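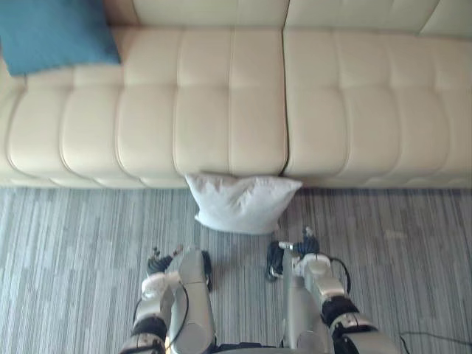

*The cream leather sofa, teal cushion up top, white pillow on the carpet.*

I'd come to Sisdale to talk about tidying, and we ended up talking about the sofa for most of an hour (no complaints from me!). My host bought it secondhand in Prolladberg for 750 dollars, delivery included, and she still sounds pleased with herself.

"I saw all that stitching and thought, well, that's a place to nap," she told me.

It's also a place to lose crumbs. She goes along the creases with a soft brush every Sunday, 52 weeks a year, and the gap between the two seats gets its own turn with the vacuum. "I've pulled 12 pens out of there. I don't even own 12 pens."

And the pillows? She laughed. "The blue one stays put. The white one lives on the floor, basically. I pick it up at night, and by breakfast somebody's had it down again."

I asked if she ever thought of something plainer, easier to wipe. She's had nearly 2 years to change her mind, she said, and last April she got as far as measuring a flat gray one at Pravmont. Then she went home and took a nap.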